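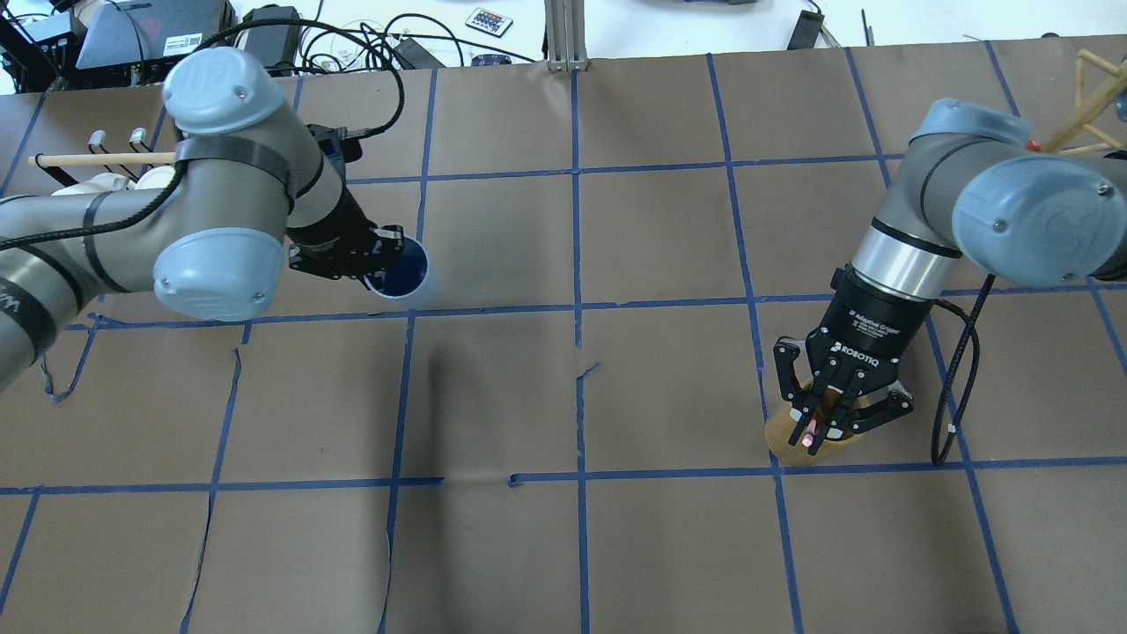 Stundora présente sa gamme de gobelets et de petits rangements en bois

Miduletti, mars. L'atelier Stundora met en vente sa nouvelle gamme pour la table et la cuisine. Elle compte 25 références, parmi lesquelles un gobelet blanc à intérieur bleu foncé, un gobelet cylindrique de couleur beige et un petit support garni d'une tige en bois clair.

Les gobelets sont vendus à l'unité ou par lot de neuf. Le premier tirage est limité à 216 lots.

La gamme est distribuée par Hellström, en boutique et par correspondance. Les revendeurs peuvent demander le catalogue et les conditions de livraison dès 9 heures au service commercial.

Contact presse : Stundora, service communication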